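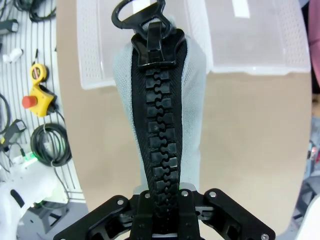

Spring Sort-Out at the Workroom
Posted April 27, 2021

Well, we finally did it! I've been threatening to sort out the workroom since February, and this week I dragged a few of the others in and we got going. Here are some notes for those of you who couldn't make it over.

I started with zippers, since that's where my pile was. If you've got a mesh bag with a big chunky black zipper on it, please close it before you put it away. The light gray mesh is nice stuff but it bulges when you pull on it, so hold the bottom end of the zipper steady and run the slider from there. Tugging at the top just drags the whole thing around. Beryl rubs a bit of candle wax on the teeth of hers and swears by it — I tried it on my old Tustudano bag at home and I'm a convert.

The pegboard is staying where it is. Cables get coiled before they're hung up, please, nice round bundles, no knots. Cyril did a batch of them last month and then somebody (me) undid the lot looking for a charger. Sorry, Cyril!

We had a long talk about baskets too. Sarita wanted lids and I didn't, and Howard went off to make tea. What we settled on is the white plastic ones with the little holes all over, because they weigh next to nothing and you can see roughly what's in them from the side.

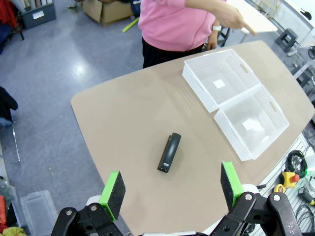 The stapler lives on the big tan table now. It used to wander off to the windowsill or into somebody's coat, and I once bought a second one from Kettle because I was sure we'd lost it. So leave it on the table! The two white baskets go end to end beside it, with the handles at the short ends so you can grab one and go. Small things only, and if it doesn't fit in a basket it goes in one of the bins on the floor.

Still on my list: the coats and the clothes pile. If there's a jacket over there that's yours, come and get it. Same goes for anything yellow or red on the floor by the clear container. I'm keeping it all until the end of next month and then it's going to the thrift store.

The step stool stays out because I'm short. Sarita is taking the spare cardboard over to Osau next time she drives that way, so flatten yours and leave it by the door.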